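The Fahmy Position

Dalia Ghoneim bought 40 shares of Melto on the advice of her dentist, who had both hands in her mouth at the time and so could not be questioned.

Melto made a kind of cheese. Its chairman was running for governor, and everyone at the Bastgate Investment Club agreed this would move the stock. They did not agree on which way. Ewan Skinner thought a win would send it up, as the man would stop interfering with the cheese. Lamisi Wumbei thought a loss would send it up, as he would come back and interfere with it properly.

"What does Fahmy say?" asked Dalia.

Fahmy was a newsletter. It came out whenever it felt like it, cost 13 dollars, and had once predicted a crash so early that two other crashes got in ahead of it.

"Fahmy says hold," said Ewan. "Fahmy also says sell, on page seven."

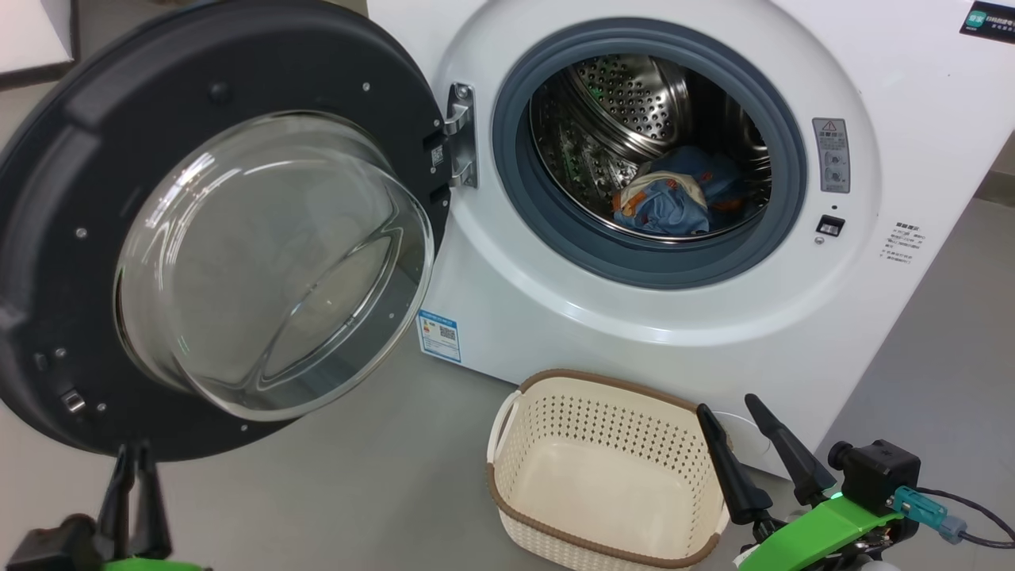

Dalia held. On election night she sat up with the radio and a calculator. By midnight the chairman led by 988 votes, and she was rich enough to replace the gutters. By one he trailed, and she began to think the old gutters had character.

He lost. In the morning Melto opened exactly where it had closed.

"The market had priced it in," said Ewan, with the calm of a man who owned none.

"Priced what in?"

"Both."

She sold that afternoon, paid the commission, and came out ahead by the cost of a decent sandwich. The next day a company called Palemier bought Melto for twice the price. It had never heard of the election. It wanted the parking lot.

Dalia's next cleaning was in March. She asked the dentist what he had done with his own shares.

"Open wide," he said.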